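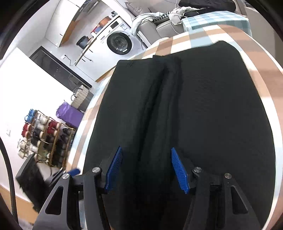

Kirkegaard hand-held gripper: two weeks in

I bought this to collect cloth-folding demos at home, and I'm hooked! The ribbed blue pads are the best part – they pinch one layer of a fuzzy black cloth without grabbing the tablecloth too (my old Juvau pair took everything). I got 142 folds saved the first weekend, nearly all usable for training.

Gripes: my wrist aches after an hour, and the export tool drops the last second of every take, so hold still before you hit stop. Samira Yammine's loader script fixes the timestamps.

Four stars. I'd buy a second one for two-handed folds.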